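The Great Fizz Cutback, Month Six

February 2022

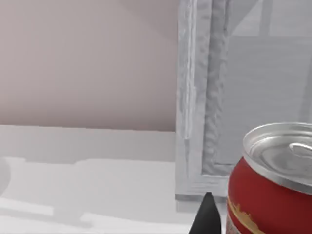

So I promised an update on the soda thing, and a bunch of you wrote in to ask (thank you, I love getting mail), so let's do it. If you're new, back in August I added up what I was drinking and got 137 cans over the summer. Just me! I wasn't even counting the ones at the movies, which are basically buckets.

I didn't go cold turkey. I tried that years ago and lasted until lunch. What I did instead was move the soda out of the kitchen and into the garage, bottom shelf, behind the paint. If I want one I have to put on shoes. You would not believe how often I don't want one enough to put on shoes.

The first couple of weeks were rough, mostly headaches around three in the afternoon. I was also a little snippy, and my family has asked me to put that in writing. Then it just sort of eased off. I'm down to one or two a week now, usually with pizza, and I enjoy them way more than I used to.

What am I drinking instead? Mostly sparkling water with stuff in it. My favorite right now is a big squeeze of lime, a few frozen raspberries and a tiny splash of the sour cherry syrup from Junov, the little grocery across from the post office. It was 29 percent off after the holidays and I bought more than I should have – there's a bottle in my desk at work. Ginger and orange is good too, but slice the ginger really thin or you'll get a chunk of it up the straw.

I also tried making my own ginger beer. It tasted like bread. I'll try again when it's warmer, and if any of you have a recipe that doesn't involve babysitting a jar for 13 days, please send it along!

A few people asked if I lost weight. A little, I think? I don't own a scale so I'm going by my jeans. The bigger change is sleep. I used to be wide awake at midnight reorganizing my photos, and now I'm out by ten thirty like somebody's grandpa.

My dentist is pleased, for the record. She didn't say so exactly, but she hummed.

Next time I'll get into coffee, where I have made no progress whatsoever and have in fact gone backward – the new place on Nyitrai Street does a cinnamon thing with oat milk and I've got a punch card now. Until then, write and tell me what's in your glass. I read all of them, even the one about pickle juice.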